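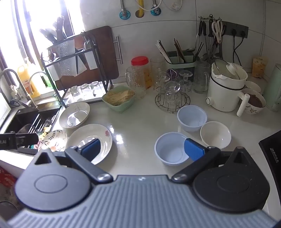 The dishes at Estasness get done twice. A worker moves the plates and bowls from the counter to the rack, wipes down, then puts everything back and starts again. The company pays for 41 repetitions in a shift, with a break after every 20.

Estasness trains household robots, and it has mostly stopped doing so in a lab. Its people go into ordinary kitchens carrying a pair of handheld grippers, one for each hand. The gripper opens and closes with a squeeze. A camera on it records what the fingers are doing, and software works out the path the hand took through the room. A robot arm fitted with the same fingers can later be trained on those recordings.

The older method was remote control. An operator sat at a desk in Dundisetti and steered an arm through the same chores with a pair of levers. It gave clean data, but it was slow. Picking up one small bowl could take 23 seconds. With the handheld tool, a practiced worker does it in about 2.

Bowls are harder than they look. They are light and slide away when pushed from outside, so workers are taught to put one finger over the rim and close from there. The rubber pads on the fingertips help. Plates lying flat are worse, and most workers tip them up against something first.

The Griver project, which buys much of the footage, asks that kitchens be left as they are. Jars, racks and cooking pots stay on the counter. A robot trained on bare tables tends to get lost when it meets a real one, the engineers there say, and nobody clears the counter before making dinner.

Mistakes are kept too, up to a point. A dropped spoon that gets picked up again is useful. A worker who stops to scratch an ear has spoiled the run, and it is deleted that evening.

Tanner, the firm that builds the grippers, is working on a lighter model for November. The main complaint about the current one is sore wrists.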